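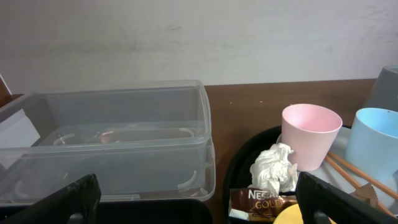

Fig. 1. Wrist view, table-clearing task. Tray with cups, chopsticks and a coffee sachet on the right, lidded container on the left.

Week 6 handout: Collecting demonstrations

Read this before your lab slot. It replaces section 3 of the course notes, which was written for the old arm.

1. What one example is

An example (we also say "episode") is one recording of one task from start to finish. It holds the wrist camera video, the gripper opening, the arm pose and a line of text saying what was to be done. The policy you train in week 8 learns to go from the video and the text to the next motion. It never gets your notes or your intentions, so whatever matters has to be in the recording.

2. The task

Lab work this term uses the Loltaria task set. The full set has 27 tasks. You need two of them:

Clear: take the items off the tray one at a time and put each where the task sheet says.
Load: move the cups and the plate into the dish rack.

Write the text line in plain words, the way you would ask a person to do it. "Put the blue cup in the rack" is fine. "Execute pick 2" is not. Vary the wording between episodes but keep the meaning the same.

3. How many

Each pair records 100 episodes. Last term's set, Pullow, ended with 471 episodes, of which 186 were dropped at review. Most of the dropped ones had one of these faults:

The operator stopped for a long time before the grasp.
The text line named a different item from the one picked up.
The item was moved by hand after recording had started.
The recording ended before the gripper had opened and backed away.

A missed grasp is not a fault by itself. If you miss, open, back off a little and try again in the same episode. The policy needs to see recoveries.

4. Changing the layout

Change something between episodes. Move the tray, turn a cup, swap which cup stands in front, put the soft items in a different place. Paper and tissue change shape every time they are gripped, so don't try to put them back the way they were. Leave the camera mount alone for the whole session. If it gets knocked, stop and run the calibration script before going on.

Clear plastic is hard for the policy because the table shows through it. Include it in at least part of your episodes, and don't put colored paper under it to make it easier.
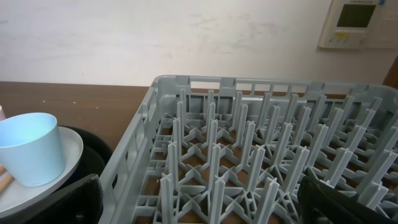

Fig. 2. Wrist view with the dish rack, load task.

A question left on the course page by Orkeck: if the policy is only ever going to put a cup into a free spot, why not always aim for the same corner of the rack, and get clean data faster?

You would get clean data, and a policy that goes to that corner even when it is taken. Spread the placements over the whole rack, and start a share of your episodes with something already in it. Slow down near the pegs. Fast approaches there tend to catch the rim of the cup, and the rack slides.

5. Before you upload

Play back every fifth episode at normal speed. Check that the text line matches. Mark bad episodes with the "drop" flag and leave the files in place; the review script needs the numbering to be unbroken. Upload to the Visser folder under your pair number by Sunday.

Bring your episode log to the next session. We will use it to make the train and test split by layout.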